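**Sim kitchen for the Staken arm: grip keeps slipping on soft items**

**durndale_shed** (30 September 2024)

Arm is a home build, printed links, hobby servos, two-finger gripper. Before I let it loose on the real worktop I'm training in simulation. Counter, microwave, dish rack, sink, and three loose things: cake slice, chopping board, green plate. Task is cake to plate.

Contact settings as they stand: friction 0.8, timestep 2 ms, grip force limit 13 N.

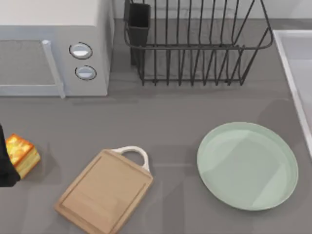 With those values the slice tilts during the lift in 27 of 300 runs, then creeps out of the fingers. Halving the timestep made no difference.

**habte_n**

13 N is a lot for cake. What mass have you given it?

**durndale_shed**

155 g. Rigid body, box collider.

**grumau**

There's your fault. A rigid box against rounded fingertips gives you one or two contact points and it pivots. Add torsional friction, or put flat pads on the finger colliders.

**habte_n**

Disagree. Pads will hide it in sim and it'll come back on the bench. I'd grip nearer the centre of mass first and leave the colliders alone.

**grumau**

The real fingers will have rubber on them. Pads are closer to the truth than what's there now.

**Nokuthula Radebe**

Log the contact points per step before changing either. I had the same fault in July and it was the visual mesh being offset from the collider.

**durndale_shed**

Logging now. Offset is 3 mm on the left finger. Will fix that and rerun the same seeds, pads off.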